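Do You Really Need Drawer Organizers?

I've tried most of the bathroom sorting advice going, and I don't believe much of it. Two cheap plastic bins in different colors did more for me than the 11-pocket Flando hanger ever did.
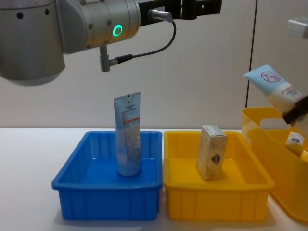

Tubes in one, boxes in the other. Skip the labels - they peel, and a color is easier to remember at 6 in the morning.

The usual tip says to stand tubes on their caps so the last bit slides down. Fine for thin lotion. With anything thick I've seen no difference, and flattening the tube from the crimped end works better. Those little winding keys? Mine bent in a week.

Despina Spanos swears by decanting everything into jars. I wouldn't. You lose the date and the directions, and then you have a jar to wash.

Small boxes tip over in a wide bin. Lay them flat, or fill the gap with a rolled washcloth.

Check dates in October, or whenever you remember.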